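**Reusing paper carrier bags for posting soft toys?**

**wimport_lane**

I sell second-hand plush from home, small stuff mostly, and I've ended up with a stack of paper carriers with the twisted handles. Has anyone used them as the outer wrap for posting? I've been cutting the handles off and turning the bag inside out so the shop print doesn't show.

**Stimo**

Yes, for years. Open it flat along the glued seam first and press the creases out with your hand. If you fold it while it's still crumpled you get a lumpy parcel and the tape lifts.

**hondik**

I wouldn't. Paper carriers split on the corners and a bit of rain finishes them off. 100 grey mailing bags cost very little and the toy arrives dry.

**Stimo**

I put the toy in a clear bag first, then the paper. 3,455 parcels on my account and the wet ones I could count on one hand.

I work on a big flat table with cardboard laid over it, so I can cut and tape without marking the top. Bag in the middle, toys to one side. 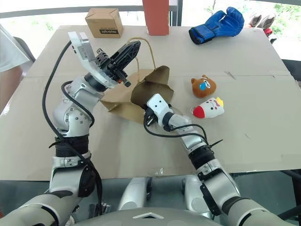
The other thing is to leave the handles on until the bag is open. They give you something to hold while you pull the sides apart — once they're off you end up tearing the top edge.

**sasaki_post**

Agree about the cardboard. Disagree about the handles, I cut mine off first and have never torn one. Depends how they're glued.

**wimport_lane**

Thanks all. What about plush with bits that stick out, like noses and crowns? I had one arrive squashed.

**Stimo**

Box for those. Use the paper bag as filling, torn into wide strips.

**hondik**

Now that I do agree with. Box every time, and don't pack it so tight that the lid bulges.

**sasaki_post**

Check the size limit before you tape it up. I had to redo one last July over the depth — opened it, folded the filling flatter and it went through.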